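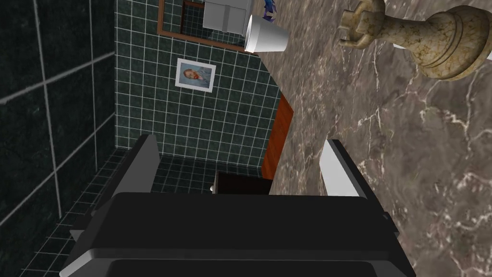
A stone-finish chess rook lying on a marble countertop.

By Chidubem Dauda
Sunday, August 31, 2025

NOTICE TO RESIDENTS OF ETCOMBE HOUSE

The management wishes to inform all residents that the matter of the fourth-floor landing has been settled, and that the settlement takes effect at once.

Residents will recall that in May a chair was placed on the landing by Mrs. Nwachukwu of Apartment 30. Under Section 4 of the House Rules, no furniture may stand in a shared passage. A letter was sent to Mrs. Nwachukwu. She replied, on good paper, that the chair was not furniture but a place to wait.

The management asked what she was waiting for. She answered that her husband had gone down to move the car.

Mr. Nwachukwu has been dead for nearly 50 years. This is recorded in the ledger of the former superintendent, Mr. Grulon, who also noted that the car was sold the same winter and that the widow had paid her rent on time. The management did not consider it proper to raise these points in writing. A second letter was therefore sent, repeating the first.

In the weeks that followed, the chair was removed twice by staff and twice returned. On the second occasion it came back with a cushion. Mr. Zurner of Apartment 28, who had signed the original complaint, was then seen sitting in it. When asked to explain himself, he stated that Mrs. Nwachukwu had gone in to make her supper and that someone had to listen for the elevator.

A hearing was held in the lobby. Mrs. Nwachukwu attended in her coat. She is 92, and the management offered her a seat, which she declined on the grounds that she had one upstairs. She did not dispute the rule. She asked only whether the management could say at what hour a person should stop expecting another person, and whether that hour was posted anywhere.

The House Rules were consulted. They cover deliveries, bicycles, pianos, and the drying of laundry. They give no hour.

The management has accordingly decided as follows. The chair may remain on the landing, against the wall, with a clear path to the stairs. It will be listed in the building inventory as a fixture. The bulb above it will be changed to a brighter one. Residents who pass Mrs. Nwachukwu in the evening are asked not to tell her the time unless she inquires.

The parking space nearest the front door – unassigned for many years – is to be kept free after dark until further notice.

Questions may be left at the front desk.

For the management,
C. Dauda, Superintendent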